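Projects > Clostora Rooms > Progress reports > January

Hi Esben,

You asked for something longer than my usual three-line email before the Gasser people decide on the second half of the money, so I made a pot of coffee and sat down with my notes. Apologies in advance, I run on!

The short version is that we are in good shape on the bedrooms, behind on the shared kitchen, and I still have a bone to pick with whoever ordered the shelving.

To remind everyone who hasn't been following along, the grant pays for making the Clostora building livable for trainees on short placements. They come with one suitcase, stay a few weeks and go home. What they kept telling us last year was that the rooms had beds and nothing else that made sense. No place to write, no place to put your stuff down at night, one outlet behind the wardrobe. So the bulk of January went into the desk corners, and I'm really happy with how they're coming along.

Money first, I know you'll scroll for it. We had $2,000 for small furnishings and I have $937 left. The biggest single bite was $200 for desk lamps, which I thought was steep until I priced the alternatives with Skye (she found lamps for half that, and two of the three samples buzzed). I also paid $117 for delivery, and I'm annoyed about it, as Fusten had told me on the phone that delivery was included. Valentin is arguing with them. He's better at it than I am. If he gets it back I'd like to put it toward coat hooks.

Bedrooms on the ground floor are painted, the outlets have been moved to where a human being can reach them, and the wardrobes all close now. Haris rehung the doors himself over two afternoons and wouldn't let me call the carpenter. Upstairs is painted except for the end room, where there's a damp patch under the window. I don't want to paint over it until the gutter's been looked at. I have asked for a quote and will send it on when it comes. That isn't in the budget anywhere, so we should probably talk.

The kitchen. Okay. The countertop came in the wrong depth, went back, and we're waiting. Divina has set up a kettle, a hot plate and a drying rack in the old office so people can at least feed themselves, and it's working better than it has any right to. There was a grumpy week about who washes what. She put up a list and it calmed down. I'd still like the real kitchen before the spring group arrives, and I'd call that likely but I wouldn't bet my lunch on it.

Then the shelving. Sesport sent the tall units instead of the low ones, and the tall ones block the light in every room we tried them in. They're standing in the hallway while we sort out the exchange. Please don't bring visitors through there yet.
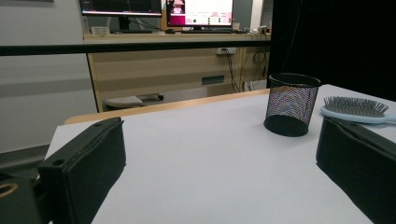
Desks are the part I could talk about all day. We went back and forth on whether to hand people a fully kitted-out surface or leave them to it, and we ended up close to bare: a plain top, one or two small things to keep it from turning into a heap, and that's your lot. The white top with the light wood edge makes a corner feel bigger, to my eye, and you can see how much space is left to spread out papers even with the black mesh pencil cup standing there. I like mesh for this, you can tell at a glance if there's a pen in it (this one's empty). The blue hairbrush lying next to the cup sort of makes my other point for me, which is that a desk in a room this size is going to be a dressing table as well, and we should plan for that. Haris wants a shallow tray for brushes, keys, chargers and so on. Skye thinks a tray just collects coins and old receipts and would rather have a small drawer under the top. I'm leaning toward the tray on price alone, but I'd like to try one of each upstairs first.

Still to do before my next report: finish the end room (gutter permitting), get the low shelves in, mirrors up, and sort out the chairs. Two of the old ones wobble and I've moved them out. I'd also like to ask the current trainees what they'd change, over pizza if you'll let me put pizza under "consultation."

What I need from you is a yes or no on the gutter, and a word with Sesport if you know anyone there, because my emails are going into a hole. Could you also check whether the leftover furnishings money can roll over into the next period? Divina says it can and Valentin says it can't.

Mornings before ten are best if you want to call.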